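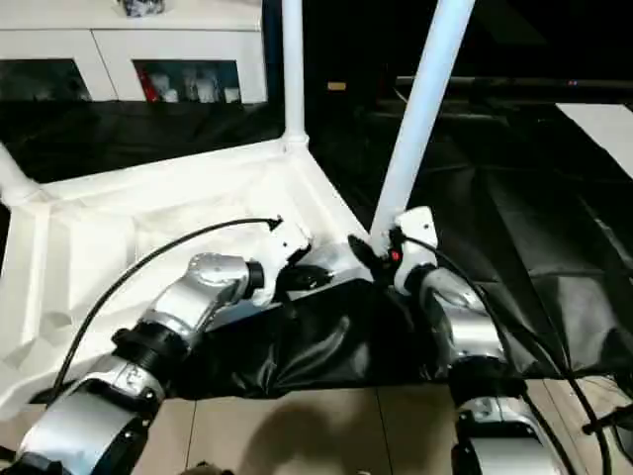
Minutes, Ustbridge Market Traders' Meeting
17 Sep 2018 - posted by the minutes clerk

The meeting opened with the Dornano proposal to raise pitch fees from 19 to 82 dollars a month. The seller of the new stall covers, Collet, calls them "storm ready." Members were not convinced. One said a white folding frame with black fabric draped on it is still a folding frame, and asked to see wind test results. None were on hand.

Fees: Dornano says the rise pays for drainage. The same was said in August - the drains still back up. Vote put off until a written quote arrives.

Parking: Zernley has promised 5 more spaces. No map was supplied. The meeting noted the promise and did not thank anyone for it.

Trash pickup: the late truck was blamed on road work. Two members drove that road and saw no road work. Letter to be sent.

Closed at 9 p.m.

Related
Market fees: what we were told last year
Zernley parking plan, part 3

Comments
stall_by_the_gate: 82 a month and I stand in a puddle. No thanks.
plumsandpears: Has anyone seen this quote yet?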